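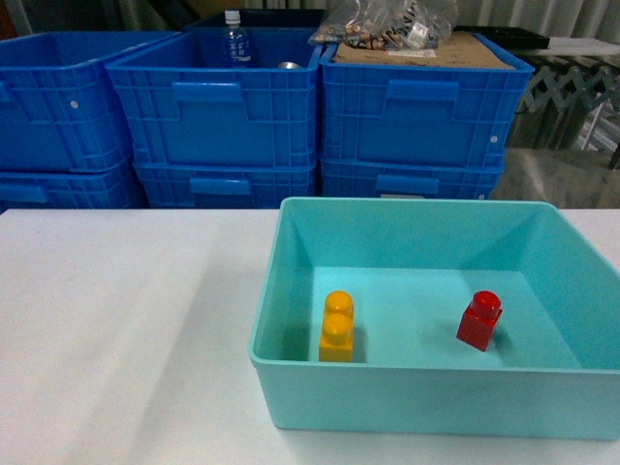

The woman who puts bricks back in order

24 May 2025

Solange Turcotte sorts toys. She began in the toy library at Poltton, and for the last years she runs the sorting room of Gakance, which lends play boxes to nurseries and to families. I visited her in the morning, before the returns came in.

The work starts at a white table. Each lot is tipped into a plastic tray, and from there it goes to the right place. I asked why she uses a tray when the table is already flat and clean.

"Because bricks travel," she said. "The small ones most of all. You put your elbow wrong and it is under the shelf until March. With the deep tray they stay where I can see them."

The tray she likes is light turquoise. A yellow brick or a red one shows very well against it. She told me that she tried a dark grey tray before, and that her eyes were tired by lunch.

Her first rule is that a tray must be finished before the next lot is opened. The last pieces are often the slow ones, she said, for instance a yellow brick with two studs and a red one with a single stud, which can belong to several sets. People want to push them to one side and continue. She does not allow it.

"When you leave two bricks today, you leave ten tomorrow. Then you have a box called Various, and I have seen what is in a box called Various."

The blue crates are for storage, and she prefers to stack them two high. I said that the room would hold more if they went higher. She shook her head.

"I am not tall. Clem is tall, he would make it to the ceiling. But who takes the bottom one out? Me."

Clem Whitelaw does the deliveries and also the washing of the bricks. He passed through while we talked, and I asked him if he agreed about the crates. "I agree now," he said. "It took a while." He thinks the big interlocking bricks are the easiest toy to wash and the worst to dry, for the water stays inside the hollow part. He lays them with the studs up on a towel overnight.

Gakance had 2,000 bricks when Mrs Turcotte arrived, by the old list. She counted again and found 1,079. The rest she supposes are in sofas and gardens. A family in Sorrentino Road returned 476 at one time last year, after they moved house, with a letter of excuse which she has kept.

I asked what she does with a brick that fits no set. "It waits," she said. "I keep it for a child who has lost one. Red goes quickly. Yellow, I don't know why, comes back more than it goes out."

The returns are accepted every morning at the side door. Bricks should be brought in a closed bag, and please not mixed with puzzle pieces.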